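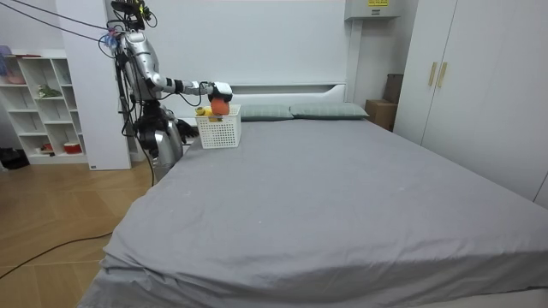 Figure 2. Bedroom station, item collection task. The robot holds a round orange fruit over the white basket on the bed.

4.2 Collecting items from soft surfaces

The second group of trials concerns a chore that most adults would not think of as a chore at all: picking up objects left on a bed and putting them in a basket. We selected it for the Pruso task list after the kitchen trials reported in Section 4.1, where every object rested on a hard, level counter. A mattress gives way under load, and a fitted sheet can be caught and dragged along with the object. Both effects are absent from the counter trials and are common in homes.

The bedroom station (Figure 2) was furnished to resemble a small private room, with a full bed, pillows, a wardrobe and open shelving. The robot works from one side of the bed and must reach over the mattress to bring each item to the basket. The operator states the task once, in a single sentence, and gives no further instruction. A trial ends when all items are in the basket, when the robot stops by itself, or when the safety monitor intervenes. Items that land in the basket after a drop are counted as successes only if the drop began above the rim.

We ran 351 trials with the Trundon controller. Of these, 265 ended with every item in the basket. Repeated grasp attempts on the same item were the largest source of delay, and in most of the unsuccessful trials the robot stopped after reaching the retry limit. In 13 trials the gripper closed on the sheet together with the item. The controller has no means of telling fabric from object once contact is made, and in these cases it continued the lift until the force threshold was exceeded.

Placement gave less trouble than grasping. An open basket tolerates small errors in position, and the controller was able to release above the rim without exact knowledge of what was already inside. Errors did occur when the basket tilted on the mattress during an earlier placement, as its position was estimated only at the start of each trial. The Martens protocol calls for a new estimate after every release. We did not adopt that step here, and we now consider this a weakness of the design.

These results should not be read as evidence that the machine can tidy a bedroom. The items were chosen in advance, the basket was supplied, and the robot was not asked to decide what belonged on the bed and what did not. It was never required to fold, straighten or make the bed. A household user would expect at least some of these. The same limits apply to the shop-floor version of the task at Futesero, where parts are collected from padded trays, although the range of objects there is narrower and the trays do not move.

Section 4.3 takes up the question of clutter, using the same station.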